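The Trial Unit

August 4, 2022
by the Lundska Fiction Desk
2 min read

The Combridge kit cost $2,795 and came with a trial period of 20 days.
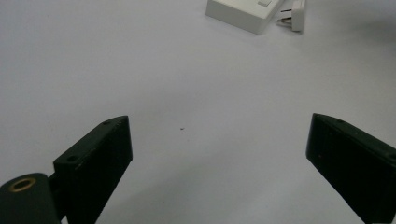
What did the price include? The gripper, the software license, and 1,000 recorded grasps, after which the license had to be renewed.

I wrote reviews for Lundska then. My editor wanted a verdict and a table of faults. The table already had two entries, both against the manual, which gave the torque for the finger screws on one page and a different torque on the next.

I called support. The line was handled by Brurno, a contractor, and Brurno's line was handled by a program called Lloyd.

"Please describe the grasp," Lloyd said.

"I haven't started. I'm asking about the torque."

"Use the lower value."

"Why is the higher one printed?"

There was a delay – long enough for me to check the connection.

"The higher one was mine," Lloyd said. "It cracked fingers. They left it in."

I wrote that down, then crossed it out, as the table had no column for it. I set the screws to the lower value and opened the session log. The counter was supposed to read zero. It read 20.

"Are these yours too?" I asked.

"Please describe the grasp," Lloyd said.

I closed my hand on the trigger and the counter went up by one. I told it the width, the force and the time to contact. It asked me to repeat the force.

The review ran in November. Under support I put: responsive, some delay.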